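Ticket : Réservations en ligne, créneaux du soir affichés complets à tort
Établissement : Restaurant Jallow
Application : Banura Salle, module Réservation
Priorité : haute
État : résolu, sous surveillance
Ouvert le 22 janvier 2019

Problème signalé

Le widget de réservation du site affiche « complet » pour tous les créneaux de 19 h 30 à 21 h 00, alors que le plan de salle interne montre des tables libres. Le service de midi n'est pas touché. Les réservations saisies à la main par l'équipe de salle passent sans erreur. Les clients qui appellent obtiennent une table, ceux qui passent par le site sont renvoyés vers la liste d'attente.

Aucune modification volontaire n'a été faite sur la carte ou les horaires. L'établissement signale toutefois que la terrasse couverte a été fermée dans l'application, opération habituelle à cette saison.

Environnement

Banura Salle, version hébergée, formule deux salles
Widget intégré au site par l'agence Lullari
Passerelle d'acomptes : Dogbe
Capacité déclarée : 35 couverts en salle, 30 en terrasse
Navigateurs testés : Firefox et Chrome, poste fixe et mobile, même résultat

Étapes pour reproduire

1. Ouvrir la page « Réserver » du site.
2. Choisir une date dans les deux semaines à venir, deux personnes.
3. Sélectionner « Soir ».
4. Les quatre créneaux apparaissent grisés avec la mention « complet ».
5. Ouvrir le plan de salle interne à la même date : tables 4, 7 et 9 libres.

Comportement attendu : créneaux ouverts tant qu'une table de capacité suffisante est disponible.

Journal des interventions

Entrée 1. Support niveau 1
Cache du widget vidé. Cache du site vidé par Lullari à notre demande. Aucun changement. Horaires du service du soir vérifiés : ouverture 19 h 30, dernière prise de commande 21 h 30, durée moyenne d'occupation réglée sur deux heures. Rien d'anormal.

Entrée 2. Support niveau 1
Test effectué avec une, deux, quatre et six personnes. Résultat identique, donc le regroupement de tables n'est pas en cause. Test sur une date du mois d'août, sans aucune réservation enregistrée : créneaux également complets. L'hypothèse d'une surcharge réelle est écartée. Transfert au niveau 2.

Entrée 3. Support niveau 2
Lecture des appels entre le widget et le serveur. La requête de disponibilité aboutit avec le code 200, mais la liste des tables renvoyée est vide pour le service du soir. Pour midi, la liste est correcte. Le défaut se situe côté serveur, avant l'affichage. Lullari n'a pas à intervenir sur l'intégration.

Entrée 4. Support niveau 2
Vérification de l'acompte. Dogbe bloque la réservation en ligne lorsque le jeton de paiement est expiré, avec un symptôme voisin. Jeton valide, dernier appel accepté. Acompte désactivé pendant dix minutes à titre de test, puis réactivé. Pas d'effet sur les créneaux.

Entrée 5. Support niveau 2
Export de la configuration des zones. La zone « Terrasse » est fermée, conformément à ce qu'indique l'établissement. Le service du soir est rattaché à la zone « Terrasse » comme zone principale et à la zone « Salle » comme zone de débordement. Le service de midi a la configuration inverse. La règle appliquée par le moteur est la suivante : si la zone principale est fermée, la zone de débordement n'est pas interrogée.

Le rattachement date de l'été précédent. Il n'avait aucun effet visible tant que la terrasse restait ouverte. La saisie manuelle ne passe pas par cette règle, d'où l'écart entre le site et le plan interne.

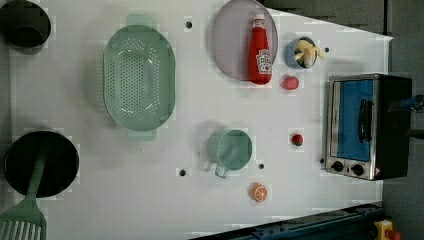 Entrée 6. Correction appliquée
Service du soir rattaché à « Salle » comme zone principale. Champ « débordement » laissé vide jusqu'à la réouverture de la terrasse. Recalcul des disponibilités lancé manuellement : 3 525 lignes traitées, aucune en erreur. Les quatre créneaux du soir sont de nouveau proposés sur le site.

Entrée 7. Contrôle
Réservation d'essai pour deux personnes à 20 h 00 : acceptée, table 7 attribuée, acompte prélevé puis annulé chez Dogbe. Courriel de confirmation reçu. Réservation d'essai supprimée. Contrôle avec six personnes : tables 4 et 5 regroupées correctement.

Entrée 8. Retour de l'établissement
Le restaurant confirme que les réservations arrivent. Il demande ce que deviennent les clients inscrits en liste d'attente pendant l'incident. Réponse : les inscriptions sont conservées mais ne sont pas converties automatiquement. Elles figurent dans l'onglet « Attente », filtre « Soir ». Chaque fiche peut être transformée en réservation avec le bouton « Placer », ce qui déclenche l'envoi du courriel de confirmation. L'acompte n'est pas demandé dans ce cas, il faut envoyer le lien de paiement séparément.

Procédure pour la fermeture saisonnière d'une zone

1. Ouvrir Réglages, puis Services.
2. Pour chaque service, relever la zone principale.
3. Si la zone à fermer est principale, la remplacer avant la fermeture.
4. Fermer la zone.
5. Lancer le recalcul des disponibilités.
6. Vérifier un créneau de midi et un créneau du soir depuis le site, hors session administrateur.

Points ouverts

Demande d'évolution transmise à l'équipe produit de Banura : afficher un avertissement lorsqu'une zone principale est fermée alors qu'un service y est rattaché. Pas de date communiquée.

L'intitulé « complet » reste trompeur quand la liste des tables est vide pour une raison de configuration. Proposition : « réservation en ligne indisponible, merci de nous appeler ». Texte à faire valider par l'établissement, puis à transmettre à Lullari pour la version anglaise.

Ticket maintenu sous surveillance jusqu'au prochain recalcul automatique.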